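## The junk drawer goes on the bed

Monday was the day I finally pulled out the bottom drawer in the hall. You know the one. Everybody has a drawer where things go when they have no other place to go, and ours had gotten so full that you had to push down on the contents with one hand and shove with the other. I'd been promising to deal with it since before the clocks changed, and after last month's column about linen closets (thank you for all the letters, I'm still reading them!) I felt like a fraud every time I walked past it.

My method, if you can call it that, is to put everything on the bed. Eluned Jarman taught me that one years ago when we shared the flat over the bakery in Brancombe. The bed is big, it's soft, nothing rolls under the fridge, and best of all you have to finish before you can go to sleep. I spread out the fuzzy gray-beige blanket first and put a big open box at the back for the things that were leaving, and then I got going in handfuls.

I should say I don't do well with the usual "does it make you happy" question. A roll of tape doesn't make me happy. I need it anyway. So I ask where I'd look for it. If I can name a place in the house where I'd go looking, it goes to that place, and if I can't, it goes in the box. That sounds strict, but I gave myself eight exceptions, and I used six before I'd even put the kettle on.
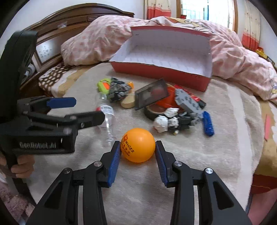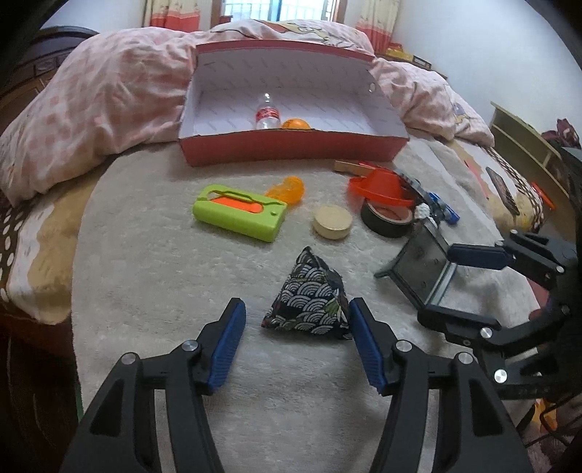
The ping-pong balls were the first argument I had with myself. We haven't had a table since we moved! But Haf Parri next door has one in her garage, and her kids lose balls into the hedge all summer long, so it went over to her that same evening with a jar of the plum jam. I count that as a win, even if she did try to send me home with a bag of doorknobs.

Then the pyramid pouch with the waves on it. I love that thing. I bought it at a craft fair from a woman who was packing up her stall and had only the one left, and it has never once held anything sensible — the zipper purse next to it at the stall would have been smarter. It's had buttons in it, foreign coins, a spare key for a car we sold. Now it's got my sewing needles and a tape measure, and it sits on the shelf by the lamp where I can see it. Exception number four, and no regrets.

The lime-green toy case with the orange on top nearly went in the box twice. My nephew left it here on a visit and I kept meaning to mail it. I called his mother, Nia Wynne, who laughed so hard she had to put the phone down, because he's 15 now and wants nothing to do with it. So it's going to the toy shelf at the clinic, along with the red plastic cone, which none of us could name. If you think you know what a bright red cone with a wide flared rim and a flat top belongs to, please write in. Eifion says it's part of a funnel. Eifion says that about most things.

Black tape went to the toolbox, where there were already two other rolls of black tape. I'm fairly sure this is how all drawers fill up — you can't find the tape, so you buy tape, and then the tape needs a place to live.

It took me most of the afternoon, with a break for soup, and I was done by half past five with time to shake out the blanket and make the bed properly. The drawer itself I wiped down and lined with leftover wallpaper from the bathroom. So far it has the flashlight, the takeout menus and the spare batteries in it, and it slides shut with one finger. I've opened it several times just to close it again.

Next month I'm doing the shelf over the washing machine, which scares me a lot more. If you've got a drawer story of your own, keep it under 500 words and drop it in the box by the library door, or hand it to Aminu Edet when you see him on his rounds. He's promised to stop leaving them in his coat.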